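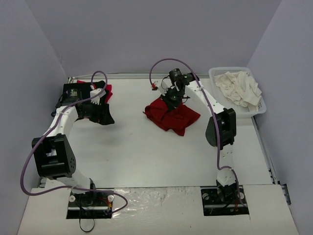 Ewan Bolger wrote in after the last class to say that his madder came out orange, twice, and could we please spend some time on why before we go any further into cochineal. Yes! We can, and I'm moving the indigo notes back a week to make room. If your reds were fine, sit tight, because the same stuff explains a lot of the odd browns I saw on the drying rack too.

Natural Dyes, session 4: Getting to red
Room 229, handout updated 02/09/2025

So. Madder is a root, and there's more than one color in it. That's the first thing to get into your head. You've got the red part (mostly alizarin, and yes, you'll see that word on paint tubes) and you've got a bunch of yellows and browns riding along with it. When you throw the ground root into a pot and heat it, all of them want to come out and get on your wool. Your job is to let the red out and keep a lid on the rest.

Heat is where most people lose it. I did, for years. I had an old book that told me to simmer everything for an hour, so I simmered everything for an hour, and I had a closet full of very nice rust-colored scarves. Bring the pot up slowly, keep it hot but well short of a simmer, and then leave it alone. Go eat lunch. I like to turn off the burner and let the wool sit in the pot overnight. If you see bubbles breaking the surface, turn it down right away and don't panic, you'll still get a color, just a browner one.

Next, water. Madder likes hard water. Ewan lives up past Comora, where the water is very soft, and I suspect that's half of his orange. A pinch of chalk (plain calcium carbonate) in the pot helps a lot. Start small, stir it in well, and write down what you used! The same goes for anything sour. A splash of vinegar pushes madder toward orange, so if you rinse your pots with vinegar at home, rinse again with plain water.

Mordant. We did alum in session 2, so just a reminder here: weigh the fiber dry, before it goes anywhere near a bucket. For 200 grams of wool I use 30 grams of alum, dissolved in hot water first and then added to the pot. Cotton is a whole different animal and needs a tannin bath ahead of the alum. Please don't follow the wool recipe with a cotton dish towel and then email me about pink. (You know who you are, and I still like you.)

Now the root itself. Old root is usually better than young root, and most growers wait at least three years before they dig. The bag we've been using in class is Quinlan lot 713, ground fairly coarse. The new bag from Fallano is much finer, almost a powder, so put it in a cloth bag or an old stocking unless you enjoy picking grit out of yarn for a whole evening. I've got no strong feelings about which is redder. Ask me again in April.

People always want to know if the leftover bath is any good. It is! The second bath gives a softer coral and the third a sort of peach, and I'd take the peach over the first red some days. Don't pour it out until you've tried a small skein.

For next time
Read the Lultetti reader up to page 91. Skip the part on tin if you're short on time, we won't be using it.
Bring two small wool samples, already mordanted, labeled with something that survives water. Pencil on a scrap of Tyvek works. Ballpoint on masking tape does not.
Dye one sample with chalk in the pot and one without, everything else the same, and tape them side by side in your notebook.
Ewan, bring both of the orange ones, and a jar of your tap water if you remember.

Aprons are in the lower cupboard now, next to the strainers.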